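Nurton Front Basket, Large: Review After One Summer

Reviewed by Barbara Marciniak
2022-05-07

I bought the Nurton basket last July to replace a wire one that had rusted through at the bottom. I use my bike for groceries, library books and the ride to work, so it gets loaded most days. It's been on the handlebars ever since, apart from two weeks when the bike was in the shop for a new chain.

Mounting took me 40 minutes. The instructions are one sheet of drawings, and the drawing for the lower bracket is upside down. If your bike has thick brake cables, plan to move them before you tighten anything. The bolts are fine but the plastic washers are soft, and I cracked one right away. Karagiannis, where I bought it, mailed me a spare set at no charge. 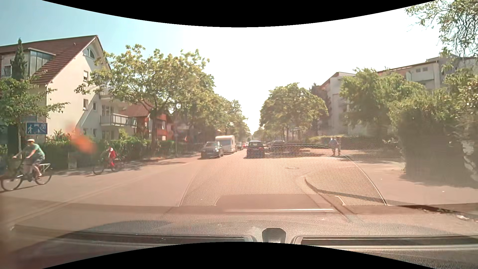 With a light load the steering feels normal. Put a gallon of milk and a bag of potatoes in there and the front wheel wants to swing when you stop, so park against a wall. My old Irkach basket sat lower and handled heavy stuff better, but it was too narrow for a regular grocery bag. The Nurton takes one standing up, with room beside it for a loaf of bread.

It does rattle. On smooth pavement I don't notice it, on brick it's loud. A strip of old inner tube under the top bracket fixed most of that — not all of it.

I've put 1000 miles on it and the finish has worn off at both front corners. No rust yet. The liner is sold separately and I'd skip it, it slides around and holds water.

Four out of five. I'd buy it again, but I'd want better washers in the box.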